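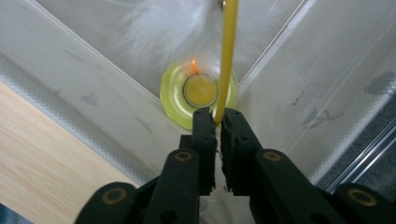 Do I need to have worked with robots before?
Most people who join us haven't, and we rather like it that way.

The Trarkville student gripper project is looking for 12 new participants to join us from September. We meet in the upstairs workshop at Dobson, usually from half past four until everyone is hungry, and we spend our time teaching the hand-held grippers to do small, fiddly jobs with everyday things - picking up, holding still, putting down again. You will take turns at steering, keeping the notebook and looking after the tools, and you are very welcome to bring a friend along!
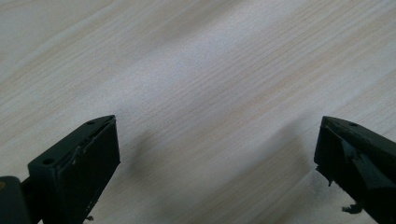 Gripper open over a wooden surface, pads due for a change

Places are free, and Riment pays bus fares for anyone who needs them. To apply, write us a note of up to 300 words about something you have made or mended (it needn't have gone well) and hand it in at the Dobson front desk, marked for Emília Ďurica.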